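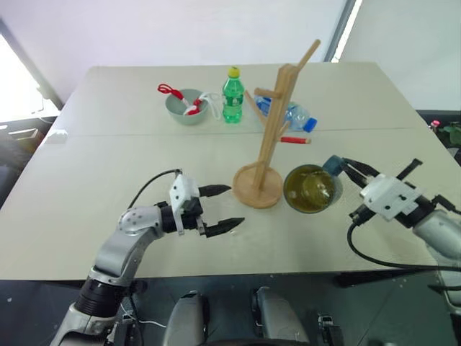
Le poste à deux bras de Skarnutach, pince droite sur l'anse du mug, pince gauche ouverte.

Objet : Re: [cellules-bras] Câble qui tire sur la pince, vous faites comment ?

Bonjour à toutes et à tous,

Je réponds en bas des extraits, c'est plus lisible (et je coupe la partie sur les licences, on en a déjà bien assez parlé en août).

> On vient de monter notre deuxième bras et j'ai un souci bête :
> dès que le poignet tourne beaucoup, le câble de la pince se
> tend et la pince perd la communication. Un redémarrage et ça
> repart, jusqu'à la fois suivante. J'ai changé le câble, même
> chose. Vous laissez combien de mou ?

Ah, celui-là, on l'a eu pendant des semaines ! Chez nous le câble n'y était pour rien, c'était le connecteur côté pince qui prenait tout l'effort. Sur la photo vous voyez la grosse boucle noire du bras droit, qui descend sur la table et repart le long du bord : elle est longue exprès. On avait commencé avec 700 mm de câble libre, bien tendu, bien joli, et ça décrochait au moindre grand mouvement. Maintenant on est à 719 (oui, 719, c'est ce que donnait le rouleau une fois les embouts sertis, n'y cherchez pas de science) et surtout on fait le réglage bras déplié, poignet en butée, jamais en position de repos. Faites l'essai dans les deux sens de rotation, on oublie toujours le second.

À gauche c'est plus simple, un câble fin qui part du haut du support blanc et rejoint l'avant-bras en arc. Il ne touche pas la table et je n'y touche pas non plus, il me laisse tranquille.

> Autre question : après un démontage des doigts, vous refaites
> tout l'étalonnage ou juste l'ouverture ?

Juste l'ouverture, si le support n'a pas bougé. Je desserre, je change les doigts, je resserre en croix, puis j'ouvre et je ferme à vide 101 fois avec le script Korance avant de donner quoi que ce soit à attraper. Si le zéro a dérivé de plus de 2 dixièmes à la fin, je reprends les vis du support, et là par contre je refais tout. Un trait de feutre sur la tête des vis aide énormément, on voit tout de suite celle qui a tourné.

Ensuite je passe aux objets. Mon test préféré reste le mug et son porte-mugs en bois : prise par le bout de l'anse, parce qu'un léger défaut d'alignement des doigts s'y remarque bien mieux que sur le corps du mug. Le bol et les bouteilles restent sur la table derrière, je ne range pas entre deux réglages (mauvaise habitude, je sais).

> Dernière chose, Skido ou Noh pour piloter les deux bras ?

On tourne sous Noh depuis le printemps. Skido marchait bien, mais il fallait relancer les deux bras à chaque perte d'une pince, et avec un connecteur capricieux c'était l'enfer. Avec Noh je coupe un seul côté, je rebranche, je reprends. Si tu restes sous Skido, allonge au moins le délai de reconnexion dans le fichier de config, la valeur d'origine est vraiment courte.

Pour le connecteur, je peux envoyer le plan de la petite bride qui bloque la gaine avant la fiche, il me faut juste la référence de ton poignet. Et coupe l'alimentation avant de débrancher, j'ai grillé une carte comme ça.

Bonne soirée,
l'atelier de Skarnutach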